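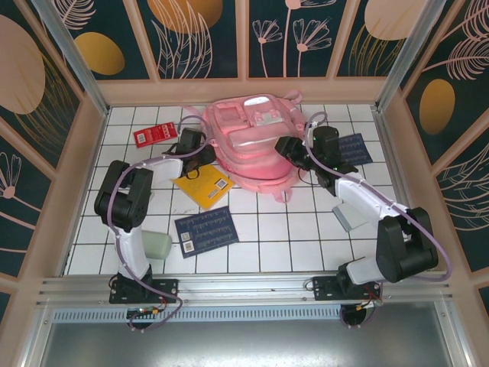 By Marlene Bezerra | 16 September 2024

If you came by our room last week and wondered why the bag packing station was sitting there with its power off and a sticky note on the switch, that was me. I put the note there. I also wrote "DO NOT" on it and then ran out of space, so thanks to everyone who took it seriously anyway!

What happened was a cable. After all the fretting we did in March over grippers and timing and whether the left arm would ever learn to leave the right arm alone, we got stopped by a lavender cable (I picked the color, I still like the color). Each arm has one running along the outside out to the gripper, and we leave a loop in it so the joints can bend. On the right arm the loop is a big one. It goes wide around the shoulder and hangs out past the tiles, and I had looked at it every single day for months and thought, fine, plenty of slack.

So we were on run 123 of the Stulent job, the one where the arms put booklets and cards in the pink backpack. The right arm reached over for the backpack, and the strap loop caught the cable on the way back. I saw it go tight. The arm kept pulling, the backpack came along for the ride, and then the right gripper just quit talking to us. The arm itself did not quit. It carried on with its little routine for 11 seconds with a dead gripper on the end of it, swinging toward a left arm that had no idea anything was wrong, and I was standing there with my hand going for the stop button and knocking over my coffee instead. I got the button on the second try.

No one was hurt and the arms never touched. The backpack is fine too. The connector at the gripper end was not fine, one of the pins had bent flat, and Lüthi sent us a new one that got here in two days, which I did not expect from them after the last time.

The cable snagging bothers me less than the 11 seconds. We had the software set up so that losing an arm stopped everything, but losing a gripper only wrote a line in the log. I wrote that part myself, back when we were on the old Celach controller and the grippers dropped out constantly for no reason at all, and I got sick of restarting. Then we changed controllers and I never went back and changed it. It's changed now. Lose either gripper and both arms stop where they are.

We also shortened the reach on the right side a bit, and the strap gets tucked under the bag before a run. I want proper clips along the forearm as well, but the ones I ordered are too narrow and I'm still going back and forth with the shop over a refund.

We've done 43 runs since with no trouble. If you use the station, please look at both cables before you hit start, and please keep your hands off the tiles while the arms have power, even if a card has slid somewhere silly and you could easily just grab it. I know. I've done it too. Hit stop first.

The Brollora folks are booked on the station Thursday, so come find me before then if you want a turn.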